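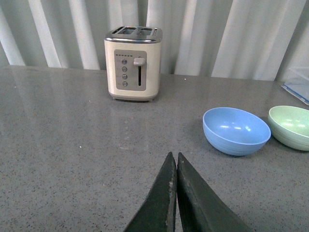

Call for Participants: Tellings of the Churning of the Ocean

The Statulia Archive is looking for people who grew up hearing the story of the churning of the ocean (Samudra Manthan) and are willing to tell it on tape. We need 34 participants. Recording takes place at our rooms in Prernham, and the finished recordings will be kept in the archive's listening collection.

What the project is

Most readers know the outline. The devas and the asuras agree to churn the ocean of milk for the nectar of immortality. Mount Mandara is the churning rod and the serpent Vasuki is the rope. When the mountain starts to sink, Vishnu takes the form of the tortoise Kurma and holds it up. A poison comes out, which Shiva drinks, and then the treasures, and at the end Dhanvantari with the pot of nectar.

The written versions in the Mahabharata and the Puranas do not agree on everything. The order of the treasures changes, and so does the list itself. Spoken versions differ even more. Some tellers spend most of their time on the poison and Shiva's blue throat. Others hurry to Lakshmi, or to Mohini and the serving of the nectar, or to Rahu and the eclipses. We want to record these differences as they are told at home, at temples and in children's classes.

Who can take part

You can apply if:
- you are 18 or older
- you first heard the story from another person (a relative, teacher, priest, neighbor) and can still tell it from memory
- you can tell it in English, Hindi, Tamil, Malayalam, Kannada, Telugu, Bengali or Gujarati
- you can come to Prernham for one recording session and one follow-up conversation

You do not have to be a practiced speaker. You do not have to be religious, and we do not ask about your beliefs on the form. If you know only part of the story, for example only the Mohini episode, you can still apply. Please say so in your application so we can plan the session.

People who have studied the Sanskrit texts are welcome, but we will ask you to tell the version you heard and leave the text aside until the follow-up conversation.

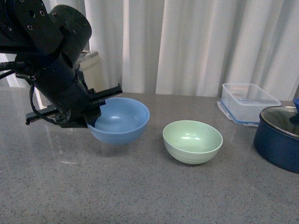

Light blue bowl on the countertop

What we will ask you to do

Session one is the telling. It lasts up to two hours, including a break. You tell the story once without interruption, at whatever length you like. The shortest telling in our pilot ran 12 minutes. After the break an interviewer will ask where you heard it, who else was listening, whether it was tied to a festival or a time of year, and whether any part was sung or acted out.

Session two is a conversation of 30 minutes, in person or by phone. Before it you will get a written transcript of your telling to read over. You can correct names and spellings, and you can mark any passage you want kept private. If the telling was in a language other than English, you will also get the draft translation and can comment on it.

If you sing a verse or use a line from a stotra or a folk song, we will note it separately. Bring any book, print or calendar picture you connect with the story if you would like to talk about it. We can photograph it and give it back to you the same day.

Payment and travel

Participants receive a single payment after the second session. The amount is stated in the information sheet, which we send to everyone who applies. Bus and train fares are paid back on receipt. There is a small parking lot behind the building. Please tell us ahead of time if you need a space near the door.

Tea, coffee and a vegetarian lunch are provided at session one. Let us know about allergies, fasting days, or if you do not eat onion and garlic.
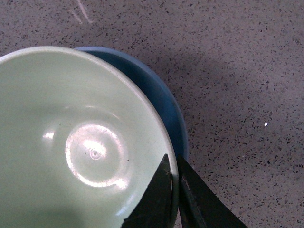
Pale green bowl, seen from above

How recordings are used

Recordings go into the Statulia listening collection, where visitors can hear them by appointment. You choose whether your full name, your first name only or no name goes with yours. A selection of the transcripts will be printed in a reader from Citari, the small press we work with. Being recorded does not commit you to being in the book - we will ask for a second signature for that.

You can withdraw at any point until the reader goes to print. After that we can still remove the audio from the collection, but not the printed text.

Where

Sessions are held in the Wako Room on the first floor. The entrance is step-free. Tellers may bring one companion, who can sit in the room during the telling if the teller wishes. Small children are better off in the waiting area, as the microphones pick up a lot.

How to apply

Send a short note with the following:
- your name and how to reach you
- the language you would tell the story in
- who you heard it from, and in what town or region
- which parts you know, if not the whole story
- times of day that suit you

Notes can be typed, handwritten or left as a voice message. Please do not send us the story itself at this stage. We would like to hear it for the first time in the room.

Applications are read in the order they come in, but we will also try to keep a spread of languages and regions, so some people may be asked to wait. Everyone gets a reply. Recording begins in July.

Address notes and questions to Etenesh Jemal, Project Coordinator, Statulia Archive, Prernham. The front desk can also give you the information sheet in large print.

Posted 24 March 2022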